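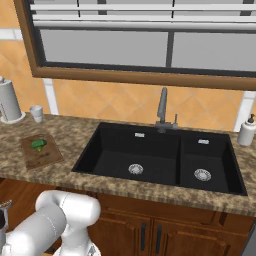
Review: Brorden Fenesum 4 Rebound Goal

I coach an under-13 girls' soccer team on a field that slopes toward a creek, so I have spent a fair share of my adult life retrieving balls from water. When the Fenesum 4 went on sale in March, with a net that promised to send the ball back to whoever kicked it, I bought one with my own money before my wife had finished her sentence.

It cost $640. I'll come back to that.

The Fenesum 4 is Brorden's biggest rebounder, a steel frame with a tight net on one side and a slack one on the other. The tight side fires the ball back at you. The slack side works as an ordinary small goal. You flip the thing over to change between them, and the box has a drawing of a smiling child doing this alone. I would like to meet that child. It takes two of my players and usually me, and one of us comes away with a pinched finger.

Assembly

The instructions are a single folded sheet with very small arrows. The poles push together with spring buttons, and most of them clicked in on the first try. One corner piece had been drilled slightly off, and I had to lean on it with my knee and say a few things the neighbors' kids have since repeated. After that come the bungee loops, and there are a lot of bungee loops. Start from the corners and work toward the middle. The sheet tells you to go left to right, and if you do that you'll reach the right-hand side with a net that's a foot short and no strength left in your hands.

Start to finish it took me most of a Saturday morning. My assistant coach, Chepkoech Mfaume, rebuilt it after we took it down for a tournament and was done before I'd parked the car. She grew up putting together tents with her brothers and has no patience for my knee method.

How it plays

Very well, annoyingly. I was ready to write a much crankier review.

The return off the tight side is quick and mostly true. A firm pass along the ground comes back along the ground, at a pace that makes an 11-year-old get her feet moving. That's the whole reason to own one. Our biggest problem last season was a first touch that sent the ball to a different zip code, and after a spring of five minutes each on the rebounder at the start of practice, most of the girls can now take a pass across their body and have it end up somewhere near their other foot. I can't say it was all the goal. They also got older and two of them grew several inches. But I've run wall-pass drills against a real wall for years, and the wall never got them lining up for a second turn.

The angle adjusts at the back with a pin. Set it low and you get ground balls. Set it higher and the ball pops up for volleys and headers (we don't head at this age, so we use it for chest control and for our keeper). The highest setting is mainly good for comedy. Anything hit hard goes straight up, everyone shouts, and it comes down in the creek.

Off the frame, all bets are off. The poles have a thin foam sleeve that does very little, and a ball that catches the top bar can go anywhere. Our keeper, who has the reflexes of a housefly, likes to stand there and aim for the bar on purpose. I've stopped trying to talk her out of it.

Noise

Nobody mentioned this on the product page. Each strike makes a sort of twang, like somebody dropping a banjo. On a big field you won't care. If you're thinking of putting it in a back yard, go and have a chat with the people next door first, and bring a pie.

Wear and tear

We've left it outdoors since spring under a tarp. The net is fine. The bungee loops on the lower edge are going fuzzy and one has snapped, on a shot from our left back, who apologized to it. Brorden sells spares in packs, and mine arrived in a padded envelope with a handwritten thank-you, which softened me more than it should have. There are a few rust freckles at the corners where the paint got scraped during the knee business. The ground stakes are the weak point. They are the sort of stakes you get with a badminton set, and in soft ground the entire frame creeps backward over a practice. I swapped them for heavy tent pegs and the creeping stopped.

The competition

Lwazi Mofokeng, who coaches the boys' side on the better field (no slope, no creek, we don't talk about it), uses the Dlamini Malta. It's $40 cheaper at $600 and folds flat without any argument. We traded for a week. The Malta is easier to live with and goes in the back of a normal car. Its return is softer, though, and dies on anything hit from a distance. For younger kids I'd take the Malta. For a team that's starting to strike the ball properly, the Brorden is the better training partner, and Lwazi admitted as much while loading his own back into his hatchback in under a minute - with some ceremony, I felt.

The price

Yes, it's a lot for some poles and a net. A wall is free. If you have a decent wall and a field that doesn't run downhill, put the money toward balls or a second set of pinnies. I've kept mine, and the club has since agreed to pay half, so I'm feeling more generous than I was in spring.

Good: quick, honest return; useful range of angles; spares are easy to get.

Less good: flimsy stakes; heavy to flip; the twang; instructions by someone who hates coaches.

Would I buy it again? I would, with tent pegs in the same order. Four stars, and I'd go to four and a half if they sent me a straight corner piece.

Posted Thursday, July 31, 2025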